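From: Domnica Onu
Subject: Re: Bruvard instrument set on a Cirkix cart, anyone?

> Our lab has a quote from Stoltance for the Bruvard starter set: two
> needle drivers, one grasper, the adapter plates and a box of tissue
> pads. The rep says it drops onto a Cirkix cart with no changes. Has
> anybody run it long enough to say whether the wrists hold up? We
> mostly want it for suturing drills and for logging joint data. Also
> wondering if the pads are worth the money compared with foam.
>
> Lau

Lau,

We've had the starter set since April, on a Cirkix cart of the older type with the fixed column. Comments below, in the order you asked, then a few things you didn't ask about.

Fit. "No changes" is close to true. The adapter plates bolt on with the screws supplied and the couplings line up. What the rep may not have mentioned is that the stock config file assumes the newer column, so the remote center comes out 9 mm too low until you edit the offset. The symptom is a shaft that pushes sideways on the port when you pitch it. If you see that, stop and fix the offset before you do anything else. We ran for a morning without noticing and wore a groove in a port sleeve.

Wrists. We log every session. The left needle driver is now at 100 sessions and the right-hand grasper is a little behind it. Backlash in pitch has stayed flat on both. Backlash in yaw on the driver started to climb at session 60 and we re-tensioned the cables, a job that takes 17 minutes with the jig and a good deal longer without it. The jig is not in the starter set. Ask Stoltance to put it on the quote now, as they charged us separate shipping for it later. Since the re-tension the yaw figure has gone back to where it was when new.

Jaws. The serration on the grasper is fine and bites well on thread, but it will fray a braided suture if you pull hard in the same spot twice. We now tell trainees to regrip near the tail. The driver holds a curved needle securely up to the point where you load it off-axis. After that it can roll in the jaws, and the only warning you get is that the tip stops going where you send it. There is no force feedback on this set. Lau, I know your group has worked with feedback before, so allow time for people to adjust.
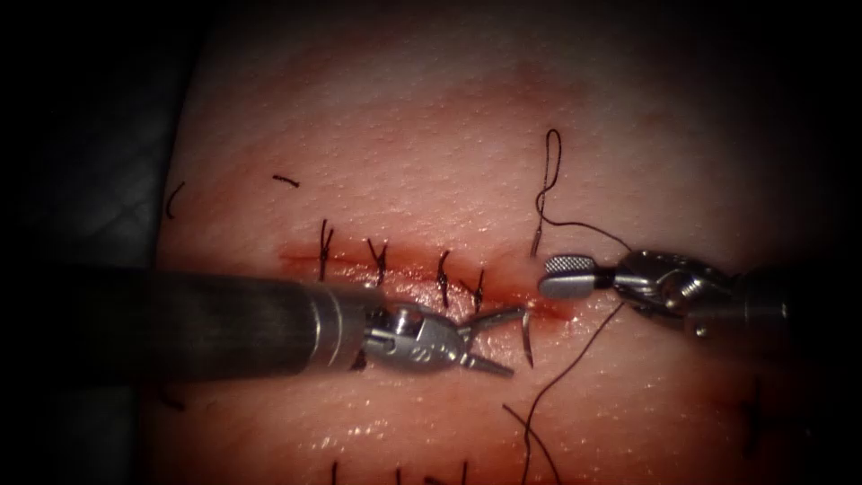
Suturing drills. Our standard task is a row of interrupted knots along a short cut, worked from left to right. It is a good test of the wrists because the last few throws put the two instruments close together, tips nearly touching, and any error in the base registration shows up there first. We re-register when the tip gap on screen differs from the logged gap by over 5 mm. That sounds generous, and for the data logging it is. For the drill itself the operator corrects by eye and doesn't care.

Thread length matters more than I expected. Leave the strand long and it drags across the pad and gets picked up by the other instrument. Cut it short and you run out before the last knot. We haven't settled on a number. It depends on who is driving.

Pads. Better than foam for this purpose. Foam tears at the entry point when the needle comes through at a bad angle, which hides the error you are trying to measure. The pads keep a cleaner track and you can fit several wounds on one if you space them out. Against them: they cost what they cost, the surface shines under a bright lamp, and old stitches left in the pad confuse our needle tracker. We either pull the old stitches or mask that part of the view. Masking is faster.

Logging. Joint data comes out over the cart's normal port, with no extra license. Time stamps are from the cart clock, so if you record video on a separate machine you need to sync the two yourself. The Bruvard export tool writes one file per instrument and the files don't share a start time. I have a short script that merges them and can send it to anybody on the list. It expects the default file names.

Support. Two tickets opened with Stoltance. The column offset was answered the same afternoon. The other, on the needle driver reporting "closed" at a visible jaw gap, is still open – they asked for a log, I sent it, and that's where it stands. The workaround is to home the jaw at the start of each session.

If the quote is for the set plus jig, I'd take it. If they won't add the jig, push on the price. I can't speak to the newer column.

One question back to you and to the list: has anyone tried the Bruvard scissors? We still cut tails by hand between knots and it slows the drill down.

Domnica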